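What we're buying for the gripper bench, and what we're not

I've had the spreadsheet for next year's gear open since September and it has changed enough times that I wanted to write down where it landed. A few people asked after my last post, which was mostly me complaining about freight quotes. This one has the actual items in it.

Some background for anyone new. We're a small group, we share one big room, and we collect manipulation data with hand-held grippers. Last year we spent nearly everything on two units and then spent the rest of the year discovering what we'd left out. The grippers were the easy part. You pick one, you pay for it, it arrives. It was the bits around them that hurt.

So this time I started from the other end. I kept a list on the wall for a few months and every time work stopped because we were short of something, it went on the list. No part numbers, no prices, just the thing and the date. By the end there were 73 entries. Plenty were the same item over and over. Finger pads came up more than anything else, then memory cards, then tape.

The total I was given is $2422. It has to cover consumables and small equipment until the next round. It doesn't cover a third gripper, and I'll get to that.

Pads

The foam pads wear out. We knew this when we bought the units and still only ordered one spare set each. The textured face goes smooth at the tips first, and then light objects start slipping, and then you have a morning of recordings where things drop for reasons that have nothing to do with the person holding the tool.

The replacement pads come from Flendel in packs, and the price per pad drops a fair bit if you order 24. I had been ordering small because it felt careful. With postage on each order it was costing us more. One order of 24 this time, stored flat in a drawer and out of the sun, which the data sheet does ask for and which I hadn't read.

We did try cutting our own from sheet foam. It works for practice. The thickness varies too much for anything we want to keep, and Wenjie Fang spent most of an afternoon on it with a scalpel and a steel rule, so it wasn't free either.

Marker cards

These are cheap and I nearly left them off. We had been printing markers on office paper and gluing them to cardboard. They curl, and a curled marker gives you bad poses. Then someone prints a replacement with "fit to page" ticked, and the size is off by a few per cent, and you don't find out until the numbers look odd a week later.

I've put in for a set printed on rigid board by a sign shop, all the one size, with the size written on the back. They get handled every time we do a calibration check, so they need to survive being picked up, put down, dropped and leaned on. Two sets, one in use and one in a folder that stays shut.

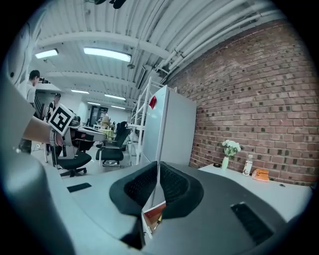
Benches and the room

This was the part of the budget that surprised me. We had a quote from Sirkberg for a dedicated work cell: an aluminium frame, its own lighting, a height-adjustable table and panels on three sides. It was a good design and it came to more than our whole allocation before delivery.

I asked everybody what they would use it for. Mostly the answer was the lighting, and having a surface that stayed clear. We can get most of the way there with a desk we already have and two decent lamps on clamps. The data is meant to come from ordinary rooms with ordinary clutter anyway, so boxing ourselves in would have been an odd way to spend the money.

What I did put in for:

Two clamp lamps with a fixed colour temperature. The overhead fluorescents are fine for walking around under. They're less fine for matching one session to the next.

Labelled tubs for props. At the moment the props live wherever the last person left them, and setting up a repeat of an earlier task means a hunt.

A rubber mat. Things get dropped, including grippers.

Floor tape. I don't want to talk about how much floor tape we go through.

I left chairs off. Two people asked for new ones and I understand, but chairs come out of a different bucket and I'd rather have that argument separately.

Storage

Recording fills cards faster than I ever budget for. Last year I worked out the average session and bought to match, and of course the sessions got longer once people got comfortable with the tool. We ended up deleting takes during the day to make room, and at least once the wrong ones went.

The big line here is a small network drive from Ekus with two disks in it, at $1401. That's well over half the money in one item and I went back and forth on it. The alternative was to keep buying portable drives one at a time, which is what we've been doing, and I now have a shoebox of them with masking tape labels. Two have the same label. I'd like everything in one place with a second copy, and I'd like to stop being the person who knows which drive is which.

We'll also get more cards, all the same model this time. Mixed cards were behind a good share of the dropped recordings last year, and it took far too long to work that out since every card was fine when you tested it on its own.

The third gripper

Everyone wants a third gripper. Xie make a newer version with a lighter body and I borrowed one for a day at their open house. It's nice. My wrist noticed the difference by lunch.

I still haven't put it in. Going back over the list on the wall, there were only a couple of entries where we stopped because both grippers were in use. There were far more where a gripper was sitting there and we couldn't use it because of a pad, a card, a flat battery or nowhere to put the files. A third unit would have been stuck right alongside the other two.

If the pads and the storage are sorted by the middle of the year and people are queuing for the grippers, I'll have a much better case and I'll make it then. I've told the group this. Not everyone was pleased.

Things I got wrong last time

I forgot chargers. Each unit came with one, and when you have two grippers and one power board behind a desk, that's a bottleneck by mid-morning. There are two more on the order.

I didn't allow anything for shipping. On small parts it can be a third of the cost. It now has its own row in the spreadsheet.

I didn't ask the people doing the recording what they needed until after the order had gone in. The list on the wall has fixed that, more or less. There's a fresh sheet up now and it already has floor tape on it.

The order goes in once I have the final freight figure from Flendel. If anyone reading this has bought rigid marker boards from somewhere they liked, I'm still open to suggestions on those, and would be glad to know how flat they stayed after a few months of handling.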